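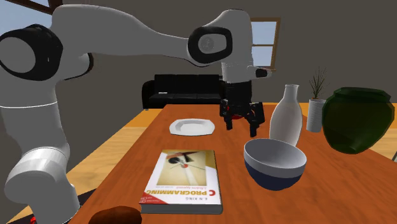

Spent the week with a grain merchant's account book that won't open. It's called the Munshi ledger, it lives in the county archive in Ustel, and at some point before anyone now living was in charge of it, it got very damp. The back section dried into a brick. You learn a certain posture around a book like this: shoulder back, elbow high, reaching long over the table like the gray and white arm up there, and touching nothing you don't have to.

The front of the ledger is fine. Barley, oats, a man who owes for barley, the same man still owing for barley. I have grown to dislike him.

The last 23 leaves are the brick. Those cover the bad harvest years, so naturally those are the ones people have been writing to ask about.

Old practice was to slide in a thin bone blade and hope. There's a note in the file from a previous attempt that reads, in full, "some progress, some loss." The loss is in an envelope. I've seen the envelope.

So we're X-raying it closed. Same idea as a hospital CT: turn the object, take a great many shadows of it, let software stack them into a solid block, then go looking in the block for pages. Iron in the ink stops more X-rays than paper does, so with luck the writing shows up brighter than what it's written on.

"With luck" is doing a lot of work there. The merchant bought iron-gall ink when times were good and something made of soot when they weren't. Soot is mostly carbon. Paper is mostly carbon too. You see the trouble.
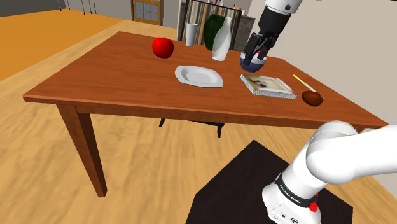

Book in front, bowl just behind it, gripper over the bowl.

The scan took 37 hours. I'd like to report drama but it was a humming cabinet and a progress bar, and I ate soup out of a thermos in the corridor because the lab has opinions about soup.

Then comes the slow part, called segmentation, which means tracing each leaf through the block by hand until the software gets the idea. We're using a package called Belenex. It's very good at finding one page and very confident about where that page goes next, including when it goes straight through its neighbor.

Nilmini Herath, our conservator, can look at a gray smear and tell you it's two leaves touching. I look at the same gray smear and see weather.
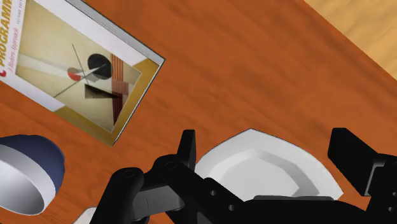

People ask why you can't just count pages from the outside. On a healthy book you nearly can. Look at the one lying on that red-brown table, with its pages showing as a narrow band of fine lines along the edge and a thin dark line of cover beside them. The ledger used to look like that. Now its lines run together about a third of the way in and come out somewhere else, wavy, and I have lost whole afternoons between the two.

Results so far: four leaves traced, one of them readable in patches. It's headed with a place name, Zosenari, which appears nowhere else in the ledger or on any map I've tried. Could be a farm. Could be a boat. Nilmini thinks it's a horse.

There are figures under it. The clearest is 255, no unit, underlined twice. If that's sacks of grain, it's a fortune for that year. If it's the price of the horse, he was robbed.

More in March, when we get the cabinet back and can rescan the spine end at a finer setting. The soot pages may stay blank for good, and I've started warning people about that in emails they don't answer.

One more thing. Bottom corner of the readable leaf, very faint, iron ink: the man who owes for barley. Still owing.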